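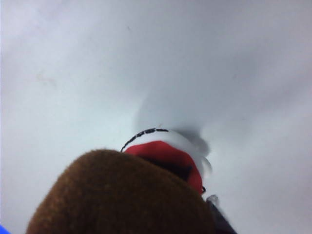
**Foley Manipulation Group – internal board / wrist-view policies**

**Thread: blur filtering before training**

**vfehr**
Result from the Harum soft-object set. I dropped every wrist frame with a sharpness score under 13 and retrained. Grasp success on plush went from 70 percent to 61. Same seeds, same 1393 episodes. The frame at the top scored below the cutoff. The brown plush is usable, the stitching on the white band is readable, and the finger is right at the red fabric. Only the pale shape behind it is smeared.

**ipolishchuk**
A global score is wrong for this view. Half of that frame is plain light surface, so the variance is low before any motion comes into it. You are filtering on background.

**vfehr**
I thought of that. Cropping to the lower half recovered 2 points, no more.

**gripnotes**
Then it's a timing problem. Frames near contact blur more, and those are the ones the policy needs. Plot dropped frames against gripper aperture.

**ipolishchuk**
Disagree in part. On the Vaststead rig we kept everything and the policy closed early on fuzzy outlines. Some filtering helps – just not per frame.

**gripnotes**
Different exposure on Vaststead. I wouldn't compare them.

**vfehr**
Aperture plot is in the Flesbridge folder. Most drops fall in the closing phase. Next run weights the loss by local sharpness and drops nothing.

**ipolishchuk**
Fine. Keep the crop as a separate arm.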